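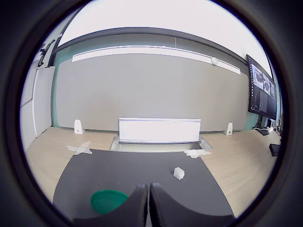 A student in last year's section asked why a town would fight over a drainage basin when it could be fighting over something people have heard of. Fair question, and the whole of this session is an attempt at an answer.

**Session 2: Who decides what a wetland is for?**
Notes revised March 3, 2019

### The Baltport case

Baltport owns a strip of marsh behind its old rail spur. The deed says the land is to be kept "for the benefit of residents," a phrase that has since benefited mostly lawyers. In October the city put out a draft plan with two parts:

- reopen the tidal channel and let the lower marsh flood again
- lease the upper marsh to Rerker for a paved trailhead and 500 parking spaces

The plan calls this "balanced access." Read the map before you read the plan. The parking is drawn in pale green. 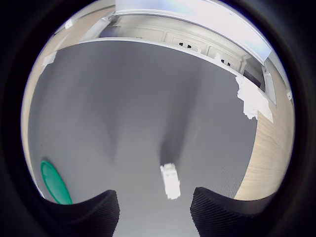 The comment period drew 1413 written responses, a lot for a city that struggles to fill a school board race. Most of them were form letters. The city's consultant, Clindance, grouped identical letters and counted each group as one comment, and the summary then reported "mixed but moderate interest."

Keep these terms straight:

**Draft plan.** A proposal that can still be changed, in theory.

**Comment of record.** A comment the agency must keep on file. It doesn't have to agree with it, or enjoy it.

**Mitigation.** Damage here, repair somewhere else. In Baltport, somewhere else is the Uysal tract, nine miles inland and uphill, where the city promised to build new tidal marsh. Think about that for a minute.

### Points to raise in discussion

Form letters are cheap to send. Does that make them worth less? The courts in our readings split on it, and so did last year's class, loudly.

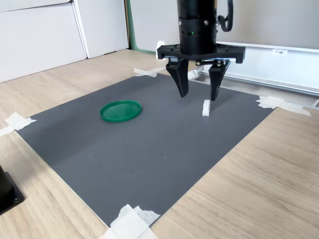 The other problem is timing. By the time a draft is public, staff have usually spent a year on it and have grown fond of it. A hearing held at that stage mostly changes the edges – a fence moved, a sign added, a bench.

### For next week

Write a comment on the Baltport draft, 1000 words at most. Cite at least one page of the plan by number. "I have always loved the marsh" is allowed once, and only if you've been there.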